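Ticket: Drive cell at bench 2 hands work back to the operator too often
Opened by: Othmane Kabbaj, refurbishing floor, Fakwood site
Opened: January 2, 2023
Assigned to: Tahiri integration support
Category: Arm / fixture / staffing
Priority: Medium
Status: Closed, with one follow-up

Description from requester

The cell handles the hard disk drives for the desktop towers that come through on the Wokley contract. Since the last software update from Flanar it stops and calls for a person much more than it did. It does not throw a fault code. The arm pauses near the fixture, the message on the panel says "Confirm drive position," and it waits until someone presses Continue. The people who used to do drives by hand are now assigned to intake and wiping, so whoever is closest has to walk over. On a bad shift that is the same two people every time.

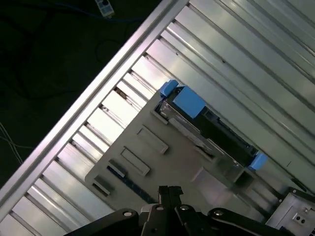
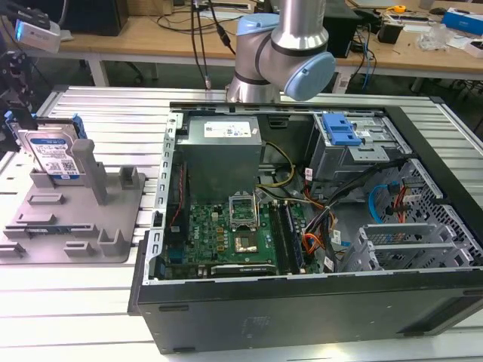
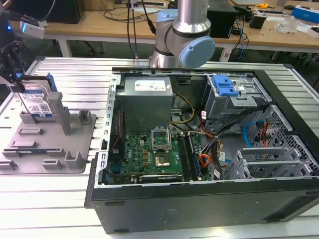 Fig. 1-3. Bench 2, gripper at the fixture plate; open tower with drive standing in the fixture (second and third views).

What I have tried so far:
Restarted the cell controller. No change.
Cleaned the fixture slots with compressed air. No change.
Swapped to a different batch of towers. Fewer stops for about an hour, then the same as before.
Asked the second shift if they see it too. They do, and they have been pressing Continue without looking, which I have asked them to stop doing.

Log

Entry 1, support
Thanks for the detail. Please export the event history from the panel and attach it. Also tell us whether the stops come before the drive is gripped or after it has been placed.

Entry 2, Kabbaj
History attached. It covers 3,796 cycles. Nearly all the stops are after placing. The drive is standing in the slot, the fingers have let go, and then it asks for the confirmation.

Entry 3, support
We went through the export. The position check passed without help on 3,452 of those cycles. The rest went to an operator. That is well above what this cell should need.

The update tightened the limit for how far a standing drive may lean before the cell asks for a person. The old limit was loose, and a leaning drive can catch on the post on the next pick. The new one is right for a fixture in good shape. Please check the following with the cell locked out:
1. Fixture plate flat on the table, no rocking when you press on the corners.
2. Screws holding the plate to the table slots tight.
3. Tall post square to the plate.
4. Drive stands straight in the rear slot when you put it in by hand.

Entry 4, Kabbaj
Done with the cell locked out.
Item 1: rocks a little at one corner.
Item 2: one screw was loose enough to turn with my fingers.
Item 3: looks square, I used the small square from the tool crib.
Item 4: the drive leans slightly if I put it in by hand. If I hold the plate down at the corner, it stands straight.

I tightened the screw and it still rocks. When I took the plate off there was a chip of plastic under it, probably from a drive latch. Removed it, wiped the table, put the plate back on. No rocking now.

Entry 5, support
Good find. Run the fixture teach routine before you go back to production, because the plate has been moved. Use the slow setting. Then run one full shift and send us the count of confirmations.

Entry 6, Kabbaj
Teach routine done. The first try failed because I had left a drive in the slot. The manual says the fixture has to be empty, but the panel does not say so anywhere. Please pass that on to Flanar. Second try passed.

One full shift: 4 confirmations. Two of those were drives with a thick label folded over the edge, so I think the cell was right to ask.

Entry 7, support
That is in the normal range. We will pass on the note about the teach screen. Can we close?

Entry 8, Kabbaj
Not yet. The fixture part is fixed, but I have a question about the rest of it, and I would like the answer on the ticket so both shifts can read it.

When the cell went in, the drive job was taken off the staffing sheet completely. The plan said no operator time at bench 2. There has always been some. Somebody brings the towers over, somebody takes the side panels off, and somebody answers the panel. None of that was written down as a job, so it came out of the intake people's time, and their numbers went down while the cell's looked fine. They were asked about it in their reviews.

Is there a report that shows time spent waiting on a person? I can get stops, but I can't get minutes.

Entry 9, support
Yes. Reports, then Cell Time, then turn on "Operator wait." It is off by default. It only counts from the time it is switched on — we can't rebuild the earlier shifts from the history.

It will not include loading towers or removing panels. The cell has no way of seeing that work. If you want it counted, it has to go on the staffing sheet.

Entry 10, Kabbaj
Turned on. First shift shows 33 minutes of operator wait, mostly from one long stop during lunch when there was no cover. I have taken it to the floor manager with the stop history. Bench 2 now has a named person each shift, with time set aside for loading, panels and confirmations, and that time no longer comes off intake. The name goes on the whiteboard by the bench.

The named person also gets the cell training. Up to now only I had it, so when I was off the others had the Continue button and nothing else. Two from intake have asked to go first. One of them did drives by hand for years and can already tell a bad seat from across the bench.

Added to the start-of-shift sheet:
Press on the corners of the fixture plate. If it rocks, lock out, lift, clean under it, refit, teach.
Look at the drive before pressing Continue.
Fixture empty before teach.

Entry 11, support
Noted. Closing the fixture issue. We have opened a follow-up for the teach screen wording and will review your operator wait report at the end of February.

Resolution: Debris under fixture plate and one loose screw caused drives to lean past the new limit. Cleaned, refitted, retaught. Operator wait report enabled.
Closed by: Tahiri integration support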